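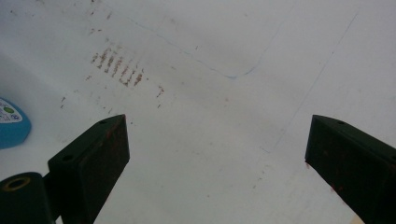 Figure 1. Matte white work surface with reddish-brown marks and faint guide lines.

Unit 5 - Reading and resetting a marked work surface
Course notes, Clundale Technical College
Bench Practice and Housekeeping
Prepared by Esperanza Villanueva, June 2020

5.1 Scope

These notes cover the inspection, cleaning and re-marking of light-coloured work surfaces used for handling small plastic items: caps, lids, jars and dispensing containers. They assume you have read the Unit 4 handout on surface finishes. Stainless benches and timber benches are dealt with separately and the methods below should not be carried across to them without checking.

The assessment task for this unit is a written surface record plus a practical reset. Both are done in the Farkside workshop. Bring your own notebook; loose sheets are not accepted for the surface record.

5.2 Terms

Field: the whole usable area of the surface.

Mark: any visible change in colour on the field that was not put there on purpose.

Guide line: a line drawn on purpose, usually with a pen or marker, to show where an item or fixture goes.

Streak: a mark clearly longer than it is wide. A row of short streaks is recorded as one group if the streaks run parallel.

Speck: a mark with no clear direction.

Outlier: a speck lying apart from a group but on the same trend.

Students often use "stain" for all of the above. Avoid it in the record. A stain has gone into the material, and you cannot know that until you have tried to remove it.

5.3 Reading the surface

Inspect from a low angle first, then from directly overhead. A low angle makes uneven lighting obvious and shows up faint lines that disappear when viewed from above. On a matte surface the dim areas are easily mistaken for soiling, so move the lamp and look again before writing anything down.

In Figure 1 the main group lies toward the upper left and consists of short parallel streaks set on a diagonal. The colour is stronger toward the right end of the row. A few brownish specks continue the same direction to the right and below. Under the terms in 5.2 this is recorded as one group with outliers, and the fainter speckling elsewhere in the upper left is recorded as a separate entry.

Colour alone does not identify the material. Reddish-brown can be rust, dried food colouring, ink, tea, adhesive residue or several other things. Write "reddish-brown, source not known" and leave it there until the wipe test. In last term's records the word "rust" appeared in most submissions before any test had been done, and marks were deducted.

The guide lines are a separate matter. A faint blue line slopes down to the right, passes through a rounded corner and turns upward. A second line, grayish-blue and very subtle, runs diagonally on the right half. Faint lines such as these should be recorded before cleaning begins, as most wiping methods that lift residue will also lift pen.

5.4 Clearing the field

Take every item off the surface before cleaning. Pushing items to one side is not clearing. Residue collects under the edges of caps and containers, and a partly cleared field gives a false result at the boundary.

Order of work:

Remove tall items first, then low ones.
Keep caps with their containers.
Place removed items on a tray, open side down if empty, upright if not.
Wipe the base of each item before it goes back.

Rounded plastic items need a steady hold on both sides. Domed tops are the usual cause of drops in this unit: the wall slopes away under the fingers and pressure applied too high on the curve pushes the item downward out of the hand. Take hold lower on the flanks, where the sides are wider, and lift straight up.

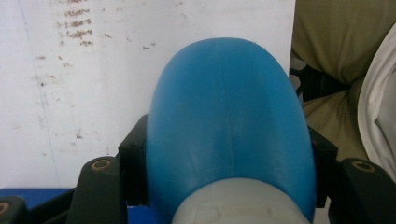
Where two plastic pieces sit one against the other, treat them as a pair until you have confirmed that they separate. Thin translucent parts crease easily and the creases hold dirt. They should be checked under the lamp and wiped along the crease, with the cloth folded to a narrow edge. Do not twist a translucent part to free it. Support the larger piece, ease the smaller one outward, and stop if it binds.

Glossy plastic also shows streaks and highlights that come from the moulding or the lighting. Before recording a pale line on a coloured item as a scratch, draw a fingernail lightly across it. If nothing catches, record it as "line, no depth".

5.5 Wipe test and cleaning

Work on one mark only, away from any guide line. Use the Plonulmont neutral cleaner supplied, diluted as on the workshop card.

Step 1. Dry cloth, 5 strokes in one direction. Record any transfer to the cloth.
Step 2. Damp cloth with water only, same number of strokes.
Step 3. Damp cloth with cleaner. Leave for 2 minutes, then wipe.
Step 4. Rinse cloth, wipe again, dry.

If the mark lightens at Step 1 it is loose residue and the whole group can be dry wiped. If it first responds at Step 3, clean the rest of the group by the same step and do not scrub. Scrubbing polishes a matte surface, and the polished patch will be visible at a low angle for the life of the board. Marks that have not changed after Step 4 may be called stains in the record.

Wipe along the direction of the streaks. Wiping across them spreads the colour into clean parts of the field and makes the original trend impossible to recover.

5.6 Re-marking

Guide lines are redrawn only after the surface has been dry for 15 minutes. Work from your written record, using a straight edge for straight runs and the Lozano radius template for corners. Draw lightly. A guide line needs to be seen by the person standing at the bench and no further away than that - heavy lines get mistaken for borders, and they leave colour behind when the layout changes.

Where an old line is broken or partly worn, do not fill the gaps by eye. Check the layout drawing first. If there is no drawing, copy the visible parts only and note the missing sections as "not traced".

5.7 Surface record

The record must include, in this order:

Surface colour and finish
Lighting used and viewing angle
Marks, by group, with position in the field
Guide lines, with colour and condition
Items removed
Result of each wipe test step
Lines redrawn and lines not traced

Position is given by quarter of the field (upper left, lower right and so on) with the student standing at the front edge. State the front edge clearly. A record with no front edge cannot be used by the next person and will be returned.

Pass mark for the record is 61 per cent. The practical reset is graded pass or resubmit.

5.8 Reading for next session

Unit 6 handout, sections on tray layout and on storing caps with containers. Bring your completed surface record from this unit, including the wipe test results.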